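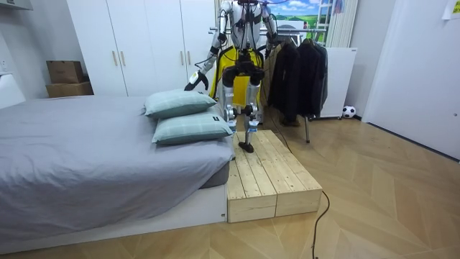 The last bus leaves Huruncombe at 4, so most walkers stay the night. The village has 26 beds, spread between the Baker guesthouse and a row of cottages by the ford. Book early for March — the lambing fair fills everything.

Rooms are small and plain. Breakfast is eggs, toast and strong tea.

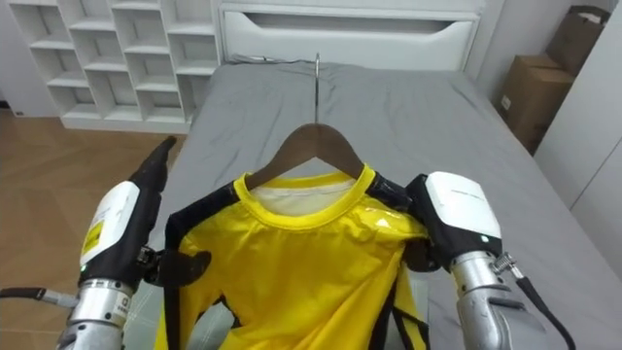

## What to bring

The path to Urar is 16 miles and takes two days at an easy pace. Pack light, but bring a spare top for the evening. The Ait Ali tearoom at the halfway gate sells soup and very good flatbread.
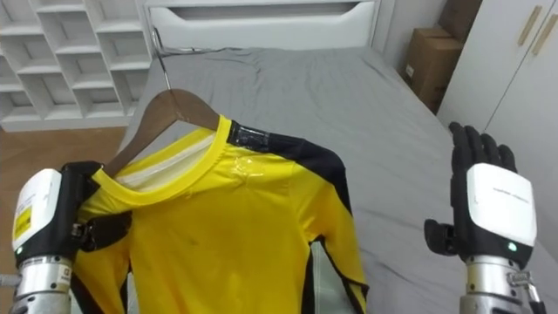 *A bright long-sleeved shirt on a wooden hanger.*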